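**Thread: Two blankets on one bed -- fold together or separate?**

*Board: Home and Laundry > Bedrooms*

**furtuna_k**

Good evening to all. I have a small question which became a big discussion in our flat, so I bring it to you.

In the room we have one pink fleece blanket with penguins and one dark blanket with flowers, which usually lies on top. When I make the bed in the morning I take both as one layer and fold them to the foot end. My flatmate wants every blanket folded alone and put on the shelf. She says two together never lie flat. I say it saves two minutes every morning.

There are also the cushions, which have no fixed home and always end in the middle. Please look.
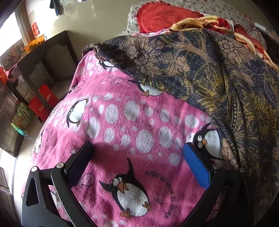
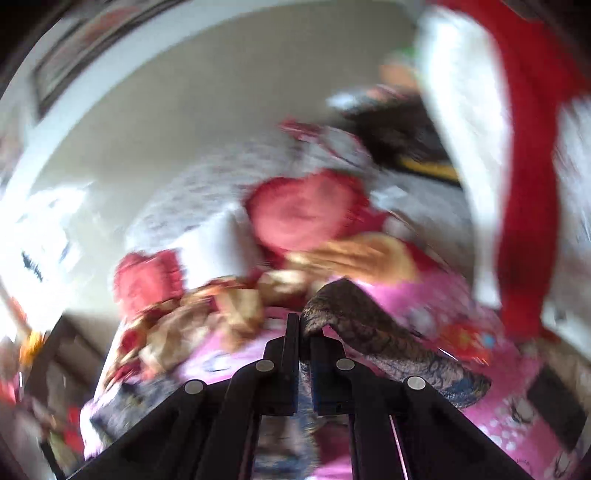

Oterden Household Club -- Bedding and Linen Group

The first one shows the two blankets, the second one is the cushions and the rest. I would be thankful for advice about the order of work. What do you take away first?

**stadier46**

Cushions first, always. If you start with the blankets, the cushions fall on the floor and you pick them up again. I put mine on a chair, then the pillow, then the blankets one by one.

And I am sorry, but your flatmate is right. Fleece grips the other cloth. You pull one corner and the whole packet turns.

**mellow_toker_road**

I don't agree with stadier46. It grips, yes, and for this reason I like it. The top one can't slide away in the night. I sleep under two layers from September and in the morning I fold them together in three parts. It is not beautiful but it is fast.

Also, "jusqu'au lever du jour" on the pink one! Until daybreak. A good text for a blanket. I also like the penguin with the flipper up.

**furtuna_k**

Thank you both. I had this blanket a long time before I asked somebody what the words mean :)

mellow_toker_road, do you fold with the fleece inside or outside?

**mellow_toker_road**

Fleece inside. Then the dust stays on the flat cloth and you can shake it off from the window.

**hanbury_lane**

Can I ask about the red cushion with the ruffle? I have a similar one, and after the wash the border stood up like a salad. I ironed it with a damp towel between and it became better, but not the same as before.

About the main question: separate. The two cloths should not be washed together either. Fleece at 30 degrees, no softener, and not with anything that has lace. The brown cloth with the lace pattern in your second photo, I would put it in a net bag if it is real lace. I can't judge it from here.

**furtuna_k**

We don't iron the ruffle. I press it with my hands when it is still a little damp and leave it on the drying rack.

The brown one I will look at again in daylight. Until now it went with the darks and nothing bad happened, but maybe I was lucky. I have a net bag somewhere, from the Toker shop, I paid about 10 for it and never opened it.

**stadier46**

Open it! And please not with the darks if it has any open pattern. One zip is enough to make a hole.

I still don't understand the packet method. If one of the two needs washing, you must take the packet apart anyway.

**mellow_toker_road**

Once in two weeks, maybe. The other mornings I win my time back. We will not agree on this, I think, and it is fine.

**pillowcase_irene_no**

I read the rules of the group again and there is nothing about folding, so everybody is free. In my house I stopped folding completely. The top blanket is pulled flat over everything, cushions go against the wall, finished. The white pillow goes under, so it stays clean longer.

It works only if your top blanket is big enough. Mine hangs down on both sides. If yours is short you will see the pink one coming out.

**furtuna_k**

Ours is a bit short, and the pink one would come out for sure. But I don't mind to see penguins.

My flatmate has read all this now. We agreed like this: separate on the day when we change the sheet, together on the other days, and cushions always first. She wants to try the chair from stadier46. The chair has clothes on it, so this will be another thread.

**hanbury_lane**

Write when you have tried the net bag, please. I want to know if the zip of that Toker one holds. Mine opened in the machine.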